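Subject: Re: [home-automation] Can any of them do the chores yet?
List: home-automation
Date: December, 8:13 pm

Replying to the message quoted further down. I think the answer depends on what you count as a chore, and I would start small, with things like putting one item in a cup or taking it out.
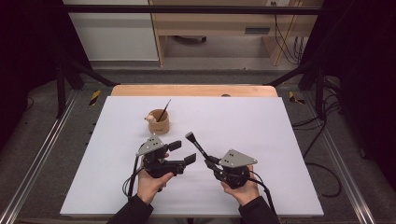 I have been following this for a while, mostly from the shop side. I do small assembly and packing work, and I look at every machine that claims to save me an hour. So far the ones that pay for themselves do one thing in one place. My Tiedemann labeler puts a label on a box if the box comes in straight. If the box is turned a little, I have to stop the line and fix it by hand. It has worked well for two years and I would buy it again, but it can't do anything else.

Tidying a desk is a different kind of job. A brush, a pen and a spoon are all thin and they all roll. You have to pick them up at an angle, turn them, and let go at the right height. A person does this without looking. A machine has to find the thing, decide which end to take, and not knock over whatever is next to it. A light cup is worse than a heavy one, as you can push it across the table just by touching the brush in it.

The method I see most now is that a person does the job first while holding the grippers in their own hands, many times over, and the machine is trained on the recordings. I think this is a better way than writing out every move. The person works with the same kind of fingers the machine will have, so they can't cheat by using a thumb and a palm. If it is awkward for the person, you know early that it will be awkward for the arm too.

What I don't know is how many times is enough. I have seen 1000 runs mentioned for a single task. That sounds like a lot until you think about how many tasks there are in one kitchen. And then there is the question of whether the training carries over when the cup is a different size, or the table is a different color.

Now to the points below.

> I went to the Lasesus open day and watched their
> demo for the Kallon arm. It put away 8 items and
> dropped 2 of them. They said it would be ready for
> homes soon. My feeling is that if it can do that, it
> can unload a dishwasher. Is anybody on the list
> using one at home? I would also like to know if it
> is safe to leave it running while I am out.

Two drops in eight is fine for brushes and blocks. It is not fine for plates. I would not go from that demo to a dishwasher. The racks are deep, glasses are hard for cameras to see, and the arm would need to reach into a cabinet above it as well. Those are three separate problems and the demo did not cover any of them.

As for leaving it on while you are out, I would say no. I don't leave the labeler on either, and that one is behind a guard.

If you want something for the house now, I would stay with the single-purpose machines. A floor vacuum, and a dishwasher that you load yourself. For a small shop, the Arnosari bench feeder is worth a look if your parts are all the same size. Mine are not, so I sent it back.

I would still like to hear from anybody who has had a general-purpose arm in daily use for more than a month. Please say what it does, how often you have to step in, and what it has broken. Replies to the list are better than private mail so that they end up in the archive.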